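규정집 9항

보도 로봇 규정집은 전부 70쪽. 한네 부오리넨은 그걸 하룻밤에 다 고쳐야 했다. 아침 회의까지 남은 건 9항 하나. 제일 짧고, 제일 말이 많은 조항.

9항. 길 위의 물체를 식별하지 못하면 정지한다.

끝. 한 줄. 얼마나 멈춰 있을지, 누굴 부를지, 아무것도 없음. 본포트 현장에서는 212번 멈췄다고 보고가 올라왔다. 9월 한 달에. 대부분 나뭇잎이나 그림자. 배달은 늦고 전화는 계속 오고.

커피. 식었다. 그냥 마심.

스토르켈 쪽 초안은 간단했다. 물체 높이가 낮으면 넘어간다. 빨간 줄 쫙. 낮은 게 뭔데. 손가락도 낮다. 자는 고양이도 낮다. 한네는 여백에 그렇게 적었다가 고양이는 지웠다. 회의에서 웃을까봐. 그러다 다시 썼다.

전화가 왔다. 드리타 게오르기우.

"아직이야?"

"9항."

"20초 멈추고 우회, 그걸로 가자니까."

"우회하다 연석 밖으로 나가면? 거기 사람이 걷고 있으면?"

"그럼 그것도 써."

"쓰고 있어. 지금 쓰고 있다고."

끊었다. 쓰고 있지 않았다. 화면만 보고 있었음. 커서가 깜빡깜빡. 규칙을 쓰는 사람은 길에 안 나간다고, 예전에 아벨라르도 베탕쿠르가 그랬는데. 그때는 기분이 나빴다. 지금은 그냥 맞는 말 같고.

그래서 주행 기록을 열었다. 아두그나 구간. 헤링본으로 깔린 붉은 벽돌, 왼쪽으로 연석, 나무가 줄줄이. 하늘은 하얗게 날아가서 멀리 있는 건 뭐가 뭔지. 그리고 앞쪽 벽돌 위에 길고 어두운 것. 나뭇가지? 턱? 그림자까지 있다. 한네는 의자를 당겨 앉았다. 확대. 더 확대. 모르겠다. 사람인 나도 몰르겠는데.
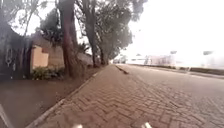

셰일라 냐우이는 모르는 걸 모른다고 기록하게 하는 게 먼저고, 멈추느냐 도느냐는 그다음 문제라고 했다. 지난번 회의 때였나. 그때는 다들 시계를 보고 있었고 한네도 봤다. 받아적지 않은 게 이제 와서 걸렸다.

손가락이 움직였다.

9.1 식별하지 못한 물체는 '미확인'으로 기록한다. 높이가 낮다는 이유로 무시하지 않는다.

9.2 우선 정지한다. 20초 안에 확인되지 않으면 원격 담당자를 호출한다.

9.3 우회는 담당자가 승인한 뒤에만, 연석 안쪽에서만 한다. 보행자가 있으면 우회하지 않느다.

오타. 봤는데 손이 먼저 다음 줄로 갔다. 9.4. 담당자가 응답하지 않을 때.

여기서 또 막혔다. 응답이 없으면. 밤이면. 담당자 한 명이 로봇 여러 대를 보는데 전부 한꺼번에 부르면. 웬우드에서 딱 그런 일이 있었고 보고서는 세 줄로 끝났었다. 세 줄. 그걸 승인한 게 누구였더라. 서명란에 한네 부오리넨.

드리타한테 문자. 당직 인원표 좀 보내줘, 지금.

답이 바로 왔다. 그건 규정이 아니라 예산 얘기잖아.

한네는 외투를 의자에 걸치고 다시 앉았다. 창밖이 밝아오는 중. 9.4, 계속 대기한다, 라고 쓰고, 그 뒤에 괄호를 열고, 담당자 한 명당 로봇 몇 대까지인지 별표로 정할 것, 이라고 쓰고, 괄호를 닫았다. 그대로 전원에게 보냄.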